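Bedroom floor clothes, again

Posted by hrvoje_o, Jan 13, 2025

Every January somebody here swears a basket by the bed will fix the clothes-on-the-floor problem. I've read 30 versions of that post. My wife bought one anyway, from Kovačević on the corner, and I'd like someone to tell me why it should work when the hamper with a lid didn't.

mostis_fan wrote:
Lid was your problem. Lids kill it. We took ours off in July and the floor has been clear ever since. An open basket means you can throw from bed.

hrvoje_o wrote:
Clear ever since July? With kids? Sure.
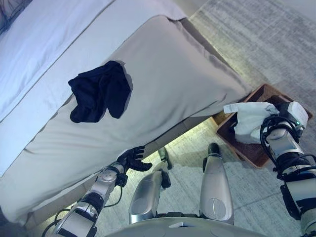
iesquivel wrote:
I don't buy the throwing theory either. People drop clothes where they take them off, and for most of us that's sitting on the bed. Look at the black thing crumpled against the side of the mattress, with a basket right there on the carpet past the corner. A couple of feet and it still didn't get in. Move the basket wherever you like, somebody has to do the last bit.

mostis_fan wrote:
One black thing. You should see what 6 days looks like at my sister's. I'd call that a win.

istow77 wrote:
Sides are too low on those wicker ones. Fine for magazines. Put a week of jeans in and it's a heap with a basket under it. Also they snag. I lost a good sweater to one and won't have wicker near knits again.

iesquivel wrote:
Line it with a pillowcase and it won't snag. I agree on the height, though.

hrvoje_o wrote:
So now I need a liner. The basket was 40 bucks already.

mostis_fan wrote:
An old pillowcase, Hrvoje. You own one.

istow77 wrote:
Or return it and put 3 hooks on the back of the door. Half of what's on my floor isn't even dirty, it's stuff I'm wearing again tomorrow. No basket helps with that.

hrvoje_o wrote:
Hooks I might believe in. Giving the basket until the end of the month, then it goes in the hall for shoes.

Contact us | Copyright Itbridge Forums | Back to top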